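Pale table on a brown floor, will it look wrong?

marrowfat
Posts: 2,263
17 September 2019

We're replacing the dining table and I've more or less settled on the Ellberg in the light finish. The floor is mid brown and staying, as we only had it put down in March. My other half says a pale table will look like it was meant for a different house and we should go for the dark one. The dark one shows every crumb. Has anyone put light wood on a brown floor and regretted it?

tallis_k

We did it and I don't regret it. What bothers me more is people trying to match table and floor and missing by a shade. Either match properly or go well away from it.

Fotis Spanos

I'd disagree with that. A pale table on a brown floor can look fine in the shop and then go yellow over a couple of years. Pine is the worst. Ask what the finish is before you pay. If it's oiled, you can sand it back and use something like Siltis clear, which keeps the colour down a bit. If it's lacquered you are stuck with it.

marrowfat

It's lacquered according to the leaflet. Didn't know that about the yellowing.

gate_and_post

Lacquer yellows less than oil in my experience, not more. Ours is in a south-facing room and is the same colour as when it came. The chairs have changed, but those were cheap. I'd worry more about the chairs than the table.

On the original question, it depends what else is in the room. If there's something else light, the table doesn't look on its own.

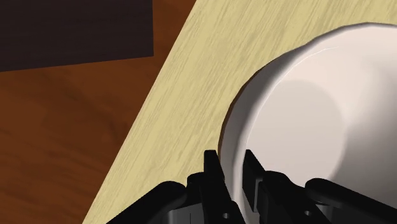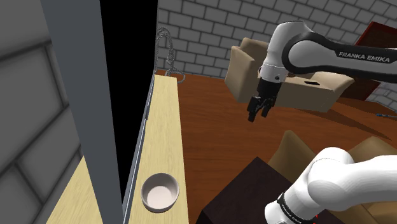 White bowl on the light wood in the first, beige armchair against the brown floor in the second.

tallis_k

That beige is what I'd go for. It sits well enough with the brown. I would still put a rug under the table, though.

Fotis Spanos

No rug under a dining table, please. Chair legs catch on it and you'll be picking rice out of it for ever. Felt pads on the legs and leave it at that.

tallis_k

Flatweave is fine. We've had one for years and it gets hoovered like anything else.

gate_and_post

With Fotis on the rug. I gave ours to my sister.

marrowfat

No rug then, we have a toddler. I've asked the shop for a sample of the lacquer and they want 30 pounds deposit for it, refundable. Seems a lot for a bit of wood but I'll do it and leave it on the floor for a week. Will also look at the Pacheco, which comes oiled, if they still have one on display.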